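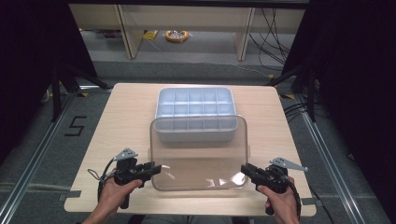

Marberg 15-section tray with lid
Reviewed by Tamsin Park, 2021-03-22

I bought two of these in September to sort out beads and small findings, and they have been in use most days. Mine are the pale blue-grey colour. The tray has fifteen square compartments, three rows of five, and a clear lid with a slight smoky tint.

The compartments are a good size for beads, press studs and earring backs. You can slide the last few bits up the side with a fingertip. Longer things such as head pins won't lie flat.

The lid is the weaker half. It lifts off completely, with no hinge, and you need somewhere to put it while you work. It was stiff for the first week and is easier now. It also marks quickly and shows every fingerprint. You can read a label through it in daylight, less well under a lamp.

I had a Trasness tray before, with 18 compartments. That one held more but the dividers didn't reach the lid and seed beads wandered. No trouble with that so far.

Washes fine by hand. I haven't tried the dishwasher.

Four stars. I would buy a third if they sold the lid separately.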